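About Muvby

Muvby is a film review site. We cover new releases, a fair number of older movies, and whatever turns up on streaming that looks worth two hours of your evening. We started with 11 reviews on a free blog and have published 1,985 since then.

The site is run out of a shared office in Culham. Everyone who writes here pays for their own tickets unless a review says otherwise. If we saw a movie at a press screening or were sent a link by the distributor, there is a note at the bottom of the page.

How we review

Each review is written by one person and edited by another. We keep them under 700 words. We don't give away anything past the first half hour of the story, and if we have to, the warning goes at the top. Scores run from one to five, with no halves. We dropped halves a while back — too many movies were getting three and a half.

We do not change a score after a review goes up. If a writer has second thoughts, they can write a new piece and we link the two.
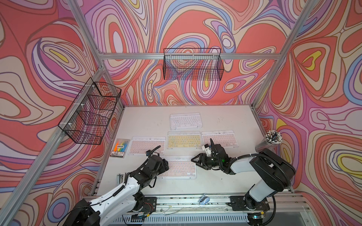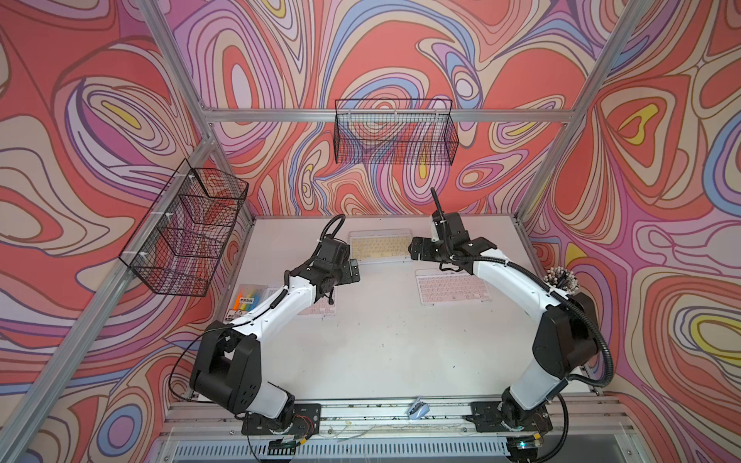
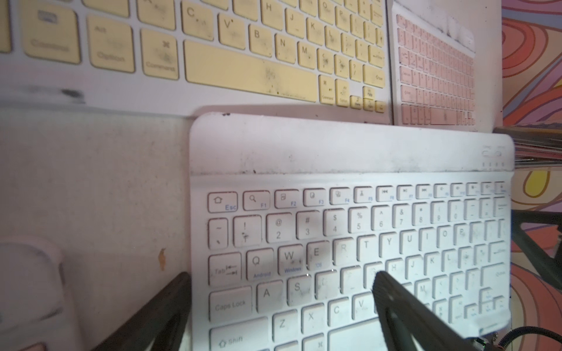
Patterned walls and white tabletop, top two; white wireless keyboard, bottom.

What we cover

New reviews go up every Wednesday, with extra ones during festival season. Our horror month runs through October and is still the busiest part of our year. We also keep a list of movies for family viewing, now at 395 titles, sorted by age and running time.

We don't cover box office numbers, casting rumors or celebrity news.

Who pays for it

Muvby is owned by Bekenel, a small publisher that also puts out the Barros guide to independent theaters. Bekenel handles the ads and the bills and has no say in the scores. Ads are always labeled, and we don't sell reviews.

Get in touch

Corrections are welcome and go up the same day if we can manage it. Use the contact form and include the title of the movie. Screeners and pitches from new writers go through the same form — please pick the right subject line, or they end up in the wrong inbox.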